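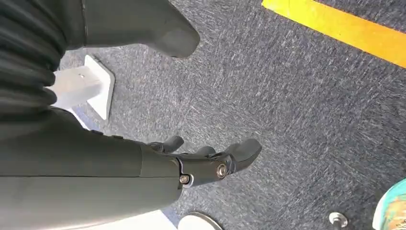

Vegan cheese that claims to melt: is any of it worth the money?

Posted in Plant-Based Kitchen > Dairy swaps
Asked by leekandlentil, 12/14/23

I gave up dairy in August and most of it has been easy enough. Oat milk in tea, fine. Spread on toast, couldn't tell you the difference. Cheese is where I keep getting caught out.

I've now bought four different blocks that say "melts beautifully" or something like it on the front, and not one of them has done it. The last was the Calloway mature style block. I grated 200g over a pasta bake, gave it 22 minutes, and it came out looking exactly as it went in, except shiny. You could still see every strand. My other half picked it off and ate the pasta.

People keep telling me to try Flallance, which is dearer again, and there's a woman on the market in Trencombe who does a cashew one in a tub and swears by it. I'm not made of money and I'm starting to think "melts" is just a word they print. Has anybody had one of these go properly stretchy in an ordinary oven, with no blowtorch and no special setting? And if none of them do, what are you putting on a pasta bake instead?

Not after a lecture about nutritional yeast please. I've got a tub of it.

pamsplot
Member, Trencombe

I use Flallance and it's lovely, my kids have it on everything. Just get that one. You might be using too much as well.

Lyle Abernathy
Regular contributor

I'd want to know what pamsplot's kids are having it on, as cold in a sandwich is a different matter altogether. I bought Flallance on the strength of comments like that and it behaved much the same as your Calloway. Slightly softer. It tasted of coconut when warm, which it hadn't when cold.

Turn the packet over and ignore the front. Most of these blocks are coconut oil, water and starch, with flavouring and colour. Dairy cheese goes stretchy because of the milk protein in it, and a block with hardly any protein hasn't got anything to stretch. What you can get is a sort of thick, soft sauce, if the starch is the right kind and there's enough moisture about. Tapioca starch is the one I look for. Where the label only says "modified starch" I've had mixed results and wouldn't bet on it either way.

The dry heat of an oven is the worst place to try it. The top skins over before the middle has softened. Things that have helped me, none of them magic:

Grate it as fine as your grater will go. The fat strands you get from the coarse side never break down.

Wet it. A splash of plant milk over the top, or stir the grated stuff into the sauce so that it has some liquid to go into.

Foil on for most of the cooking, then off at the end under the grill. Watch it, as it goes from pale to brown quickly and tastes bitter if it catches.

Even so, I've mostly stopped buying it for bakes. I make a white sauce with 300ml of unsweetened soya milk, a spoonful of plain flour, a spoonful of oil, mustard, garlic powder and plenty of salt, and then a heaped teaspoon of tapioca starch mixed with a drop of cold water and whisked in at the end. It goes gluey in the pan and you'll think you've ruined it. Pour it over, breadcrumbs on top, grill. It isn't cheese and I don't tell guests it is, but nobody has picked it off yet. Yes, some yeast in it would help. You said not to mention it.

As for the cashew tub, I'd ask for a taste before paying. Nut ones can be very good on a cracker. I've not met one that melted, and anyone selling it should be happy to show you a bit on hot toast.

greenbench_tom
Member

Zaswood slices worked for me on a burger. Under a lid in the frying pan with a bit of water thrown in so it steams. Went soft and draped over the sides, which is all I wanted from it. Tried the same slices on a pizza and they turned into orange plastic, so I'm not recommending them for that.

Agree about reading the back. Two of the ones in our shop have near enough the same ingredients in the same order and one is a good bit more expensive. Make of that what you will.

Reply from leekandlentil

Thanks both. Just checked the Calloway wrapper and it says "modified starch" and nothing else, so that's one mystery. I'll do the sauce first and see. Still not convinced about the gluey stage but I'll hold my nerve. pamsplot, what do you put it on?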